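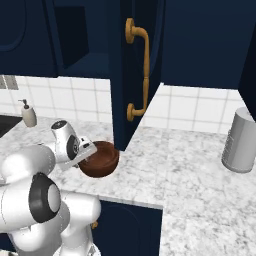

Flotmont Community Supper Program: Spring Progress Report

24 March 2024

Hello again to everyone at the Clemasby Fund! I'm writing with our second update on the supper grant, and I have plenty to tell you, most of it good and a bit of it still in a muddle.

Where we've got to

The Flotmont suppers are now running 2 evenings a week, the way we promised in the application. We had a slow start (snow, then a stomach bug that went through half the town), but we haven't missed an evening in the last stretch and people have started turning up early to get the seats by the radiator. The soup is still the thing they come for. I'd planned a rotating menu with all sorts on it, and what they want is lentil, lentil with sausage, and the chicken one with barley. Fine by me!

We have 18 regulars who I'd call the core of it, mostly older folks living alone, plus families who drop in when the month is running short. A couple of the regulars have started bringing their own jars for leftovers, so I've added jars to the shopping list.

Money

You gave us $2,000 for this half of the year. The biggest share has gone on food, most of it bought through Collet, who deliver to the back door and have let us order in smaller amounts than they usually like. Onions and cooking oil both cost more than I'd budgeted. I made that up by switching to dried beans, and that means somebody has to remember to soak them the night before (usually me, usually at eleven o'clock in my slippers).

I've also paid for food safety training for 4 of our helpers, and all of them passed. The certificates are in the folder with the receipts, which I'll mail separately as you asked last time.

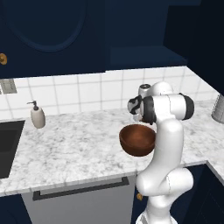 Are the suppers still free for anyone who comes?
Everyone eats free, and we don't ask for names or proof of income at the door. There's a donation tin by the coats for those who want to put something in.

What hasn't gone so well

The ride service is the weak spot. We'd hoped Cudus could run their minibus out to the farm roads on supper nights, but they're short of drivers and can only manage it now and then. I've been doing some pickups in my own car – not a long-term plan, as my husband keeps pointing out. If you know of any other group with a van sitting idle in the evenings, please send them my way.

The recipe cards are behind too. I have them written up in longhand and they need typing, and I keep finding better things to do.

Coming up

Between now and July I'd like to try one supper outdoors, get the recipe cards printed, and sort out rides once and for all. We'll also need to talk about the second payment, so could you let me know which form you want this time? The last one wouldn't save on my computer and I had to fill it in from scratch.

Thank you for sticking with us, and do come eat with us if you're passing through. It'll probably be lentil.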